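Wuka 110 Countertop Sealer Kit: Review After One Kitchen and One Laundry Room

Summary for those who only want the result: the Wuka 110 is a solvent-based penetrating sealer for natural stone, sold as a kit with an applicator pad, two microfiber cloths and a small bottle of surface cleaner. It absorbs evenly, has a realistic working time, and resists oil better than the two water-based products I have used before. The instructions are poor and the applicator pad should be replaced before you start.

Background

The kitchen counters are a medium-gray granite with an open grain. They were last sealed by a previous owner at an unknown date. A water drop test (a teaspoon of water left on the surface, timed until the stone visibly darkens) gave a result of under four minutes beside the sink and just over nine on the run next to the stove. Anything under ten is usually taken as a sign that the stone should be resealed. The laundry room has a short length of honed limestone, which is far more absorbent and darkened almost at once.

I bought the kit at retail. The previous products were Follen Stone Guard, applied twice in another house, and a Vidal spray that I would call a maintenance product and would not use on bare stone.

Contents and packaging

The sealer comes in a metal can with a child-resistant cap. The cap has no pour spout, and the first pour from a full can tends to run down the side. Decant into a glass jar. The cleaner is a mild alkaline type and rinses off without residue. The cloths are ordinary but adequate, with a tight weave that didn't shed.

The applicator is a foam block with a bonded cotton face. After the first section of counter the bond began to lift at one corner, presumably from the solvent. I finished with a lambswool pad from the Jaltow range, which held up for the whole job and put down a more even coat. If you already own a lambswool pad, use it from the start.

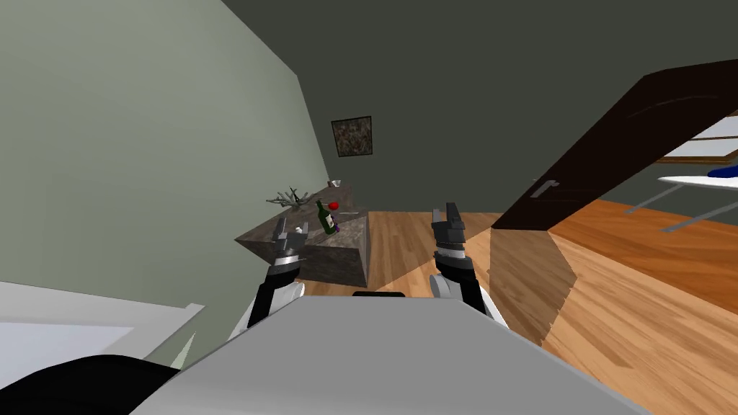
Preparation

Preparation takes longer than sealing. The printed sheet says to clean the surface and let it dry, and gives no drying time. This is the worst omission in the kit. Penetrating sealers work by carrying resin into the pores, and pores that hold water can't take up the carrier. I cleaned in the evening and sealed the following afternoon with the windows open. On limestone I would allow a second night.

Old silicone at the backsplash joint should be masked. The solvent softens it slightly and the cloth then drags a film of it across the stone. I missed a short stretch behind the faucet and had to take the smear off with a plastic scraper and acetone.

Floors need covering if they are finished wood. A single drop left a dull spot on a scrap of oiled oak that I had set aside for testing. Rosin paper is enough for spatter, but a spill will go through it, so put plastic underneath.

Application

The sheet specifies a wet coat, a dwell of 10 to 15 minutes, and full removal of the excess. At normal indoor temperature the granite took what it was going to take in 12. Past that point the residue becomes tacky and the cloth begins to pull. A tacky area can be recovered by wiping on a little fresh sealer and buffing at once, and the sheet does mention this, on the back.

Work in sections no longer than you can comfortably reach. I used the seams as boundaries, which made it easy to keep track of where each coat began. Overlaps did not show on the granite. On the limestone there was a faint darker band at one overlap, and it was gone by the next morning.

The granite took 2 coats, the second applied an hour after the first was buffed. The limestone took three and would probably have taken a fourth. Coverage on granite was close to the figure on the can. On limestone it was less than half of it, and anyone ordering for soft stone should plan accordingly.

Odor is strong during application and noticeable until the next day. It is a hydrocarbon carrier, so no pilot lights, no open flame, and a respirator with organic vapor cartridges if the room is small. The laundry room was unpleasant even with a fan in the window.

Results

Tests were done on the granite after a full cure. Each substance was left uncovered for 60 minutes, then wiped with a damp cloth.

Water: no darkening.
Olive oil: no mark.
Red wine: no mark.
Black coffee: no mark.
Soy sauce: faint ring, removed with dish soap.
Lemon juice: no mark on granite.

Lemon juice was also tried on a limestone offcut given the same treatment. It etched the surface, as expected. No penetrating sealer prevents acid etching on a calcite stone, and the wording on the front of the can ("complete protection") should be changed.
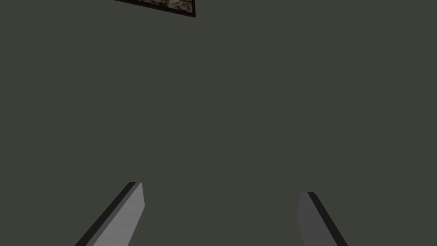
Appearance changed very little. The granite is perhaps slightly darker in the open-grained areas and the sheen is the same as before. Anyone who wants a wet look needs an enhancing sealer, sold by the same firm under the number 1266. I haven't tried it. Ermira Vukadinović, who fabricates and installs stone and looked over my notes, considers the enhancing type a poor choice for kitchens, as it tends to wear unevenly in front of the sink.

She also disagreed with me on cure time. I waited a full day before putting anything back on the counters. She waits two for oil resistance and allows light use after six hours.

Comparison

Follen Stone Guard is easier to live with during the job. It has little smell, cleans up with water, and forgives a late wipe. Its oil resistance was noticeably weaker, with a mark left by olive oil after the same exposure, and it needed a fresh coat every year. Whether the Wuka product lasts longer I can't say yet. The water drop test was repeated in December, five months after application, and there was no darkening at the sink within half an hour.

Verdict

Recommended for granite and other dense silicate stone in a room that can be ventilated. For limestone and marble it works, but the quantity required makes it expensive and the label oversells it. Discard the foam applicator.

Photos: Riaan Masilela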